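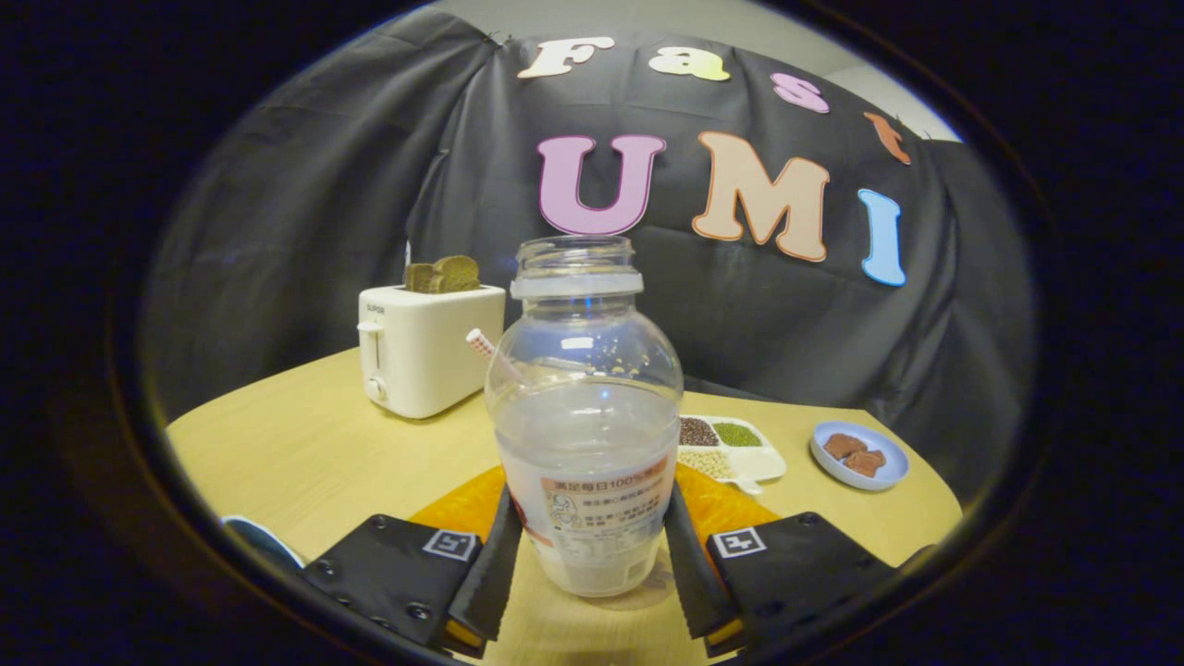 第4章 开放日演示台的布置与操作

4.1 适用范围

本章适用于在Bodinbridge展厅进行的手持夹爪抓取演示，包括参观者体验环节。机械臂联动演示见第5章。演示负责人为Rhydian Bowen，设备检查由Heledd Gethin签字确认。

4.2 场地要求

桌面应为浅色、无反光涂层。桌后悬挂黑色背景布，布面允许有褶皱，但不得垂落到桌面操作区内。背景布上可固定标题字母，字母须夹紧或钉牢。

参观者站位线距桌沿40厘米。每场演示之间保留清理时间，不得连场。

4.3 演示前检查

1. 检查两侧夹指安装板上的螺钉，用手不能拧动为合格。
2. 检查两侧指垫。指垫表面有裂口或从安装板上翘起时，整对更换，不得只换一侧。
3. 用干燥无绒布擦拭夹指上的方形黑白标记。标记表面不得贴胶带，不得用酒精擦洗。
4. 空载开合夹爪，确认两指同步，无卡滞。
5. 清洁镜头，确认两侧标记在整个开合行程内均可被镜头看到。
6. 启动Lunik记录软件，新建场次，填写操作员姓名。

注：夹指累计开合2,000次后，无论外观如何，均应更换指垫，并在Arell维护表中登记。

4.4 物品摆放

1. 将待抓取的瓶子直立放在桌面中部，瓶身四周留出夹指进入的空间。
2. 烤面包机、杯子、盘碟等其他物品放在两侧或后方，作为场景物品使用。
3. 烤面包机全程不接电源，电源线收到桌后。
4. 盘中物品和豆类样品仅供演示，不得食用。

注意：无盖瓶子在夹持时不得倾斜超过软件提示的角度。瓶内有残留物时，不做翻转和倾倒动作。

4.5 抓取步骤

1. 握持手柄，将夹爪移至瓶子正前方，保持镜头朝向桌面中部。
2. 张开夹指，使瓶身位于两指之间。 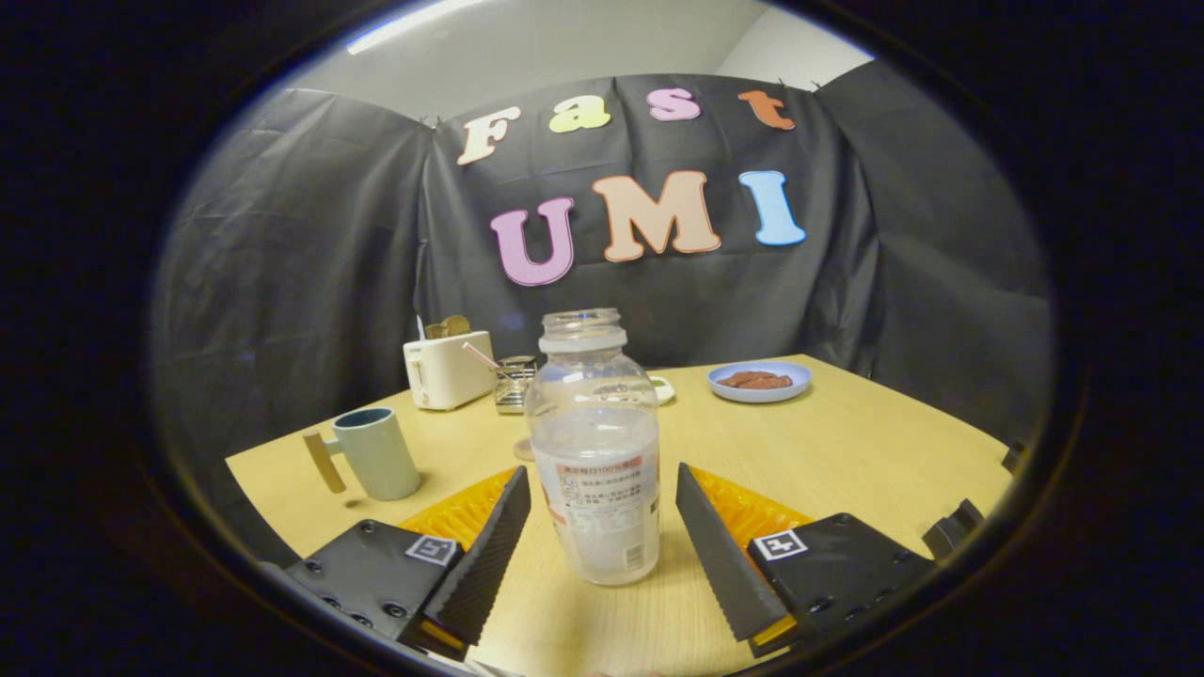
3. 缓慢前移，至指垫与瓶身下半部等高。两侧间隙应大致相等，若一侧先接触瓶身，退回后重新对正。
4. 收拢夹指至指垫贴合瓶身。透明塑料瓶壁较薄，瓶身出现凹陷即为夹持过紧。
5. 竖直提起瓶子，停留片刻，再放回原位。
6. 完全张开夹指后再后退，避免带倒瓶子。
7. 在软件中结束记录，核对本次记录的帧数。少于300帧的记录标为无效，不在大屏上回放。

4.6 参观者体验

1. 操作员先完整示范一次4.5节的步骤。
2. 参观者单手握持手柄，操作员站在其侧后方。
3. 每位参观者最多操作三次。
4. 体验记录默认不保存。参观者要求保存时，由Meinir Wynne登记后另行导出。

警告：夹指闭合时，手指不得伸入两侧指垫之间。十二岁以下儿童须由成人陪同，且不得自行调节夹持力。

4.7 常见故障

标记识别丢失：检查灯光是否在标记表面形成反光，必要时关闭正上方的一组灯管。仍无法识别时，重新执行4.3节第3步和第5步。

瓶子滑落：擦净指垫和瓶身外壁。标签起边会影响贴合，应更换瓶子。

软件显示代码58：标定文件与当前夹爪不匹配。退出软件，选择与手柄编号一致的标定文件后重新启动。

以上处理无效时，停止演示，将夹爪交Rhun Yorath检修。备用夹爪存放在Gethin工具柜下层，启用前同样须完成4.3节全部检查。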